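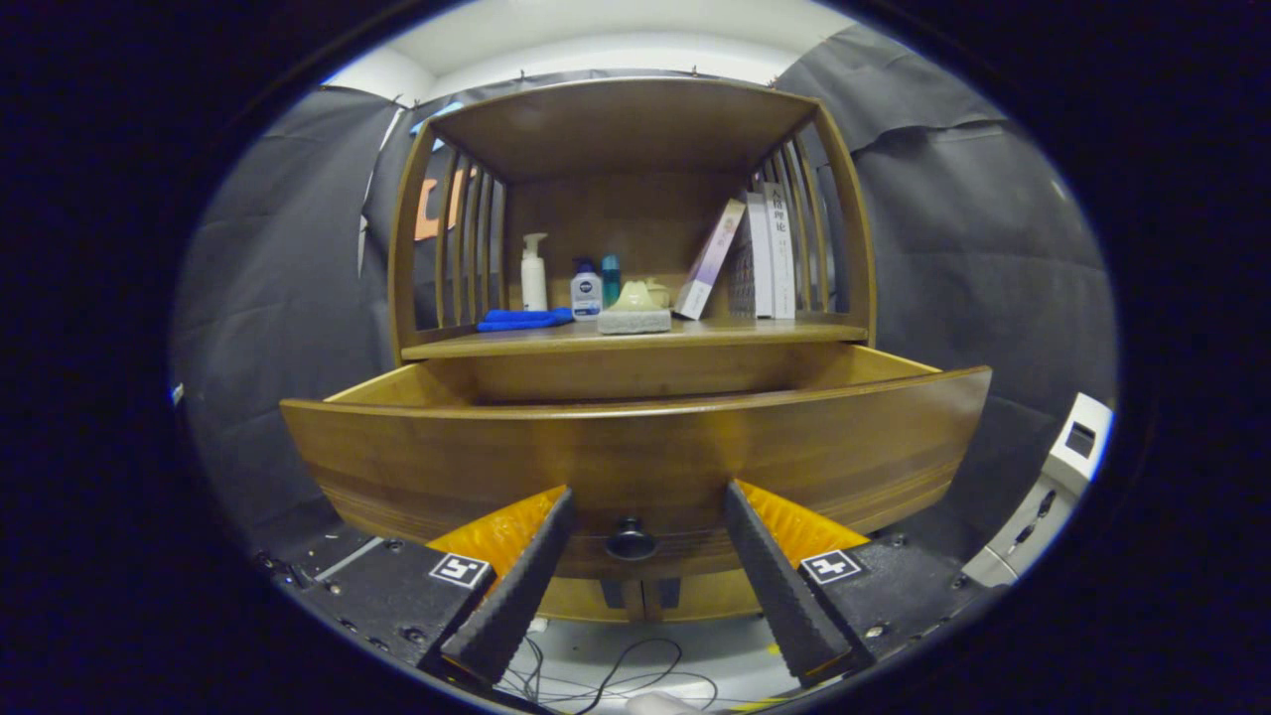

Furniture Care / Set-Up Guides

Section 4. Adjusting and Maintaining Drawers on Wooden Runners

This section applies to Susier cabinets with a single wide drawer and solid wood side runners. For cabinets with metal slides, see the Wirkix slide kit leaflet.

4.1 Before you start

Allow the cabinet to stand in its final room for 12 hours before making any adjustment. Wood takes up moisture from the air and a drawer that binds on delivery may run freely once it has settled.

You will need a soft brush, a block of plain paraffin wax, 174 grit-free wiping cloth (supplied, part no. 174), and a screwdriver.

4.2 Removing the drawer

1. Empty the drawer.
2. Pull the drawer out until it meets the stop.
3. Reach under the drawer front and turn the stop block a quarter turn.
4. Lift the front slightly and draw the drawer out level. Support it with both hands.

CAUTION: Do not lift the drawer by the knob. The knob is held by one screw and is not rated for the weight of the drawer.

4.3 Cleaning and waxing the runners

1. Brush dust from the runners and from the grooves in the drawer sides.
2. Wipe both surfaces with the dry cloth.
3. Rub wax along the full length of each runner. Two passes are enough.
4. Refit the drawer and open and close it several times to spread the wax.

Note: Do not use spray oil or furniture polish on the runners. Both collect dust and can swell the wood.

4.4 Correcting a drawer that sits unevenly

1. Check the cabinet with a level, front to back and side to side.
2. Adjust the feet first. Most uneven drawers are caused by an uneven floor.
3. If the gap above the drawer front is still uneven, loosen the runner screws on the low side.
4. Raise the runner by up to 2 mm and retighten.
5. Refit the drawer and check the gap again.

If the drawer still binds after step 5, the runner may be worn. Order runner set 574 from Liem Parts and replace both sides together - a new runner paired with an old one will wear unevenly.

4.5 Tightening the knob

Hold the knob still and tighten the screw from inside the drawer front. Stop when the knob no longer turns. If the screw spins without gripping, fit the longer screw from the Nomska hardware pack.

Revised May 7, 2025

We use cookies to remember your region and language. Accept all | Manage settings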